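Annelies Kuipers has spent two years on a question most people settle in a second with their hand: what does it take to slide a door open when there is no handle to grab?

Her project, called Nijs, looks at the kind of door you find on a wardrobe or between two rooms, a flat panel in a shallow metal frame that runs in a track at the floor. People open these with a flat palm or the edge of a finger, and they do it while looking at something else. Kuipers loves them. "They are the perfect problem," she says. "A drawer with a knob tells you where to pull. A sliding panel tells you almost nothing. You have to find the edge, lean on it just enough, and keep leaning in the right direction."

We talked for most of a morning, and she was up at the whiteboard before I had finished my first question. The idea behind Nijs is easy to state. Somebody teaches the task by guiding the robot through it in an ordinary home, and the learning software, Cadent, works out what the hand should do next from what the cameras see at each moment. What Kuipers added is a way of deciding which demonstrations are worth keeping.

"Everybody's first instinct is to collect clean runs," she says. "You practice until you're smooth, you record the smooth ones, you throw the clumsy ones out. We did that too. And then the robot touches the frame a finger's width too far to the left and it has no idea what to do, poor thing, it has never seen anyone be wrong."

So her group started saving the clumsy ones – the approaches that came in too low, the pushes that skidded along the glass – as long as the person recovered and finished. They called these recovery runs. The final set holds 311 demonstrations, and 78 of those are recovery runs. The rest are the tidy kind.

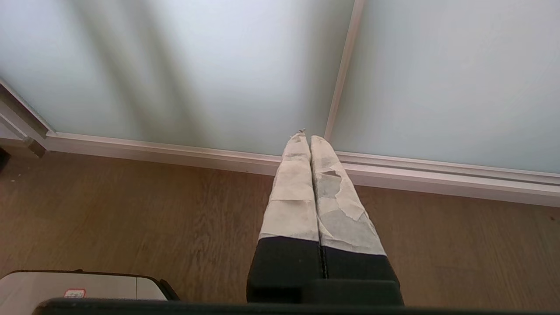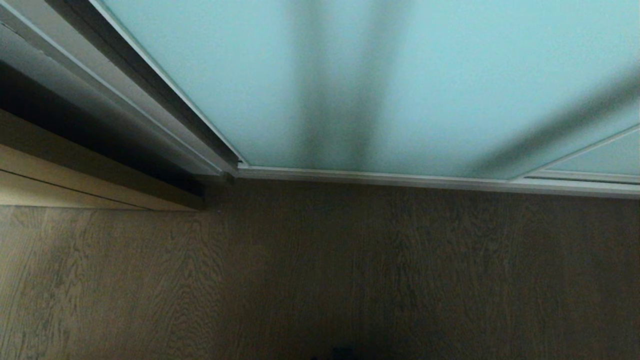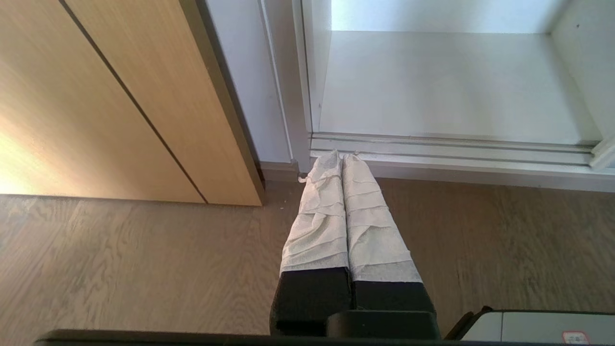
**Small corners, big trouble**

The hardest part of the task is right down at the floor, where the upright of the frame meets the rail. Kuipers draws it for me twice. If the fingertips come in a little high they are on the panel, which is where she wants them. A little low and they hit the rail, which doesn't move however nicely you push it.

"From above, that corner is a few thin lines running together," she says. "Then you have frosted glass, which is a lovely surface to look at and a terrible one to measure. Shadows land on it and look like objects. My shadow, the robot's shadow, a chair's. We had one model that was completely devoted to shadows. It would go and push them!"

She tested with the door task split into two versions, one model trained only on the tidy runs and one trained with the recovery runs mixed in. Each got 142 attempts from starting positions neither had been shown. The second model did better, and what pleased her most was where the gain came from. On easy starts the two were hard to tell apart. On awkward ones, with the hand too close or turned the wrong way, the mixed model would back off, shift over and try again, while the tidy model kept pressing on whatever it had hit first.

"The first time I saw it back up on its own I yelled," she says. "I scared the whole room. It was such a human little move."

**What she wouldn't claim**

I asked whether this means bad demonstrations are good. She shook her head before I got to the end of the sentence. A run where the person gives up teaches giving up, and early on they let a few of those slip in by accident. The recovery has to be there, start to finish. She also thinks the proportion matters and says she hasn't found the best one yet. A companion study, Drornisura, will vary it step by step and should have its first numbers in November.

She is just as open about the doors. The results are for light panels on good tracks. Heavy doors, sticky doors and doors with a soft-close mechanism are all still to come, and she lists them with real appetite. "Soft-close is going to be so much fun. The door starts moving by itself! What does the robot make of that?"

Before I left I wanted to know if the work had changed anything at home. She thought about it. "I open my closet very slowly now," she said. "I want to feel where it starts to give."

Comments

Marisol_T
I install wardrobe doors for a living and the bit about the rail made me laugh. Customers push on the rail too, usually with a foot.

gearhead_pdx
Would like to know how they decided what counts as a recovery. Is a one-inch correction a recovery? Or does it have to miss completely first? Seems like the whole result hangs on that.

Owen B.
Same thing goes for teaching kids to park a car. Mine only learned once I let her botch it and straighten out by herself. Great read.

gearhead_pdx
Also please do a follow-up on the soft-close doors.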